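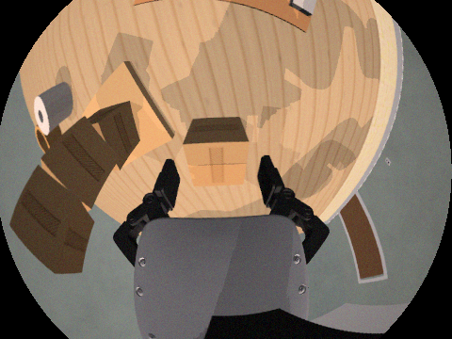

## Regional turboprops and the Turness service

Residents of Turness have asked on several occasions for a plain account of the air service and of the changes planned for it. This post sets out what has been confirmed so far. It replaces my note of last winter, parts of which are out of date.

Grenico has operated the route between Drevby and Turness for six years. The aircraft is a twin-engine turboprop, and a single airframe covers both the morning and the evening rotation. When that airframe is in the hangar, the airline charters a replacement from Mikuš, usually on one day's notice. The charter aircraft has fewer seats, and passengers holding the cheapest fare are the first to be moved to the coach.

### The runway

The question of runway length continues to come up. Turboprops are well suited to short fields, but the published figures assume a dry surface and moderate temperatures. On a warm afternoon with a full cabin, the crew may have to leave baggage behind or carry less fuel. Florin Filip, who flew the route until his retirement, wrote to me that the limit was reached several times each summer, and always on the evening departure.

An extension of 230 meters has been proposed at the eastern end. The land is already owned by the airport. The drainage survey is not complete, and no contract can be signed until it is.

### Schedule from March

The morning departure from Turness moves to 6:40. The evening return is unchanged. Connections at Drevby become easier for passengers going south and harder for those going west, who will wait nearly three hours. I raised this point with Lăcrămioara Stoica in the Grenico planning office. Her reply was courteous and clear: the earlier slot was the only one available, and the airline does not expect another before next year.

### Freight

Small freight is carried in the forward hold and is accepted at the counter until one hour before departure. A single item may not weigh more than 100 pounds. Live animals require a booking.

### Noise

Neville Bickerstaff has kept a log of early departures from his house near the threshold and has kindly allowed me to read it. Most entries concern engine runs on the ground – not the takeoff itself. The airport has agreed to move these runs to the far apron before 7:00. Complaints should state the time as exactly as possible and should be sent to the airport office, as the airline does not keep a register of its own.

The parking fee is also under review, and I will post the new rates once they are published.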